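グクネス洗濯工房について

グクネス(Gukness)は、衣類の洗濯、たたみ、補修を引き受ける小さな工房です。個人のお客さまの普段着のほか、宿泊施設や飲食店の制服もお預かりしています。店頭の受付は朝9時から夕方6時まで、法人のお客さまの集配は午後に行っています。

はじまり

代表のクラップ・スリウォン(Kulap Sriwong)が、食堂の制服を洗う仕事を一軒から請け負ったのが最初です。当時は洗い場と作業台が同じ部屋にあり、たたみ終わった服を置く場所にも困っていました。現在の建物に移ってからは、洗い、乾燥、仕上げの部屋を分けています。補修の担当としてメスフィン・アベラ(Mesfin Abera)が加わり、裾上げとファスナー交換も受けられるようになりました。

仕上げとたたみ

乾燥の終わった衣類は仕上げの部屋に運び、台の上で一点ずつ広げます。ズボンは左右の脚を重ね、縫い目をそろえてから裾を合わせます。ポケットの袋布が裏で丸まっていることが多いので、たたむ前に手を入れて直します。厚手の生地は折り目を強く押さえず、二つ折りのあと三つに折ります。仕上がりの幅は棚に合わせてありますが、ご家庭の引き出しの寸法をお知らせいただければ、その幅でおたたみします。

濃い色の服は糸くずが目立つため、白い台の上で確認しています。ねじれたりしわが寄ったりしている服は、まず端を持ち上げて形を整えるところから始めます。

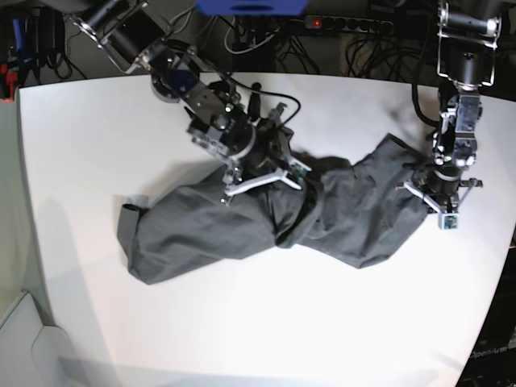 お引き受けできるもの

シャツ、ズボン、作業着、エプロン、タオル類、シーツ。法人のお客さまは1回のご依頼につき最大100点までお預かりします。70点を超える場合は、前日の正午までにご連絡ください。

革製品、毛皮、着物はお引き受けしていません。水洗いできない表示のある服は、受付でご相談ください。

補修について

補修は洗濯のあとに行います。裾上げは仕上がりの股下をメモに書いて、服と一緒にお渡しください。ボタンは手持ちの中から近い色と大きさのものを選びます。元のボタンをお持ちの場合は、袋に入れてポケット以外の場所に留めておいてください。ほつれやすり切れが広い範囲にあるときは、作業の前に料金をお知らせします。

取次店

ヌデックス(Nudex)とオストン(Oston)の両店でも、普段着のお預けとお受け取りができます。取次店からのご依頼は、工房に直接お持ちいただく場合より1日長くかかります。補修は工房の受付のみです。12月は制服のご依頼が重なりますので、日数に余裕をみてお持ちください。

一緒に働く方へ

仕上げとたたみの担当者を募集しています。経験は問いません。最初の1か月はタオルとエプロンを担当し、その後シャツとズボンに進みます。立ち仕事が中心で、勤務時間は午前のみ、午後のみでもご相談に応じます。ご希望の方は、下記の内線で採用担当をお呼び出しください。

お問い合わせ:グクネス洗濯工房 受付 内線1401
© グクネス洗濯工房 ページの先頭へ戻る
当サイトでは、表示の改善のためにクッキーを使用しています。 同意する 設定を変更する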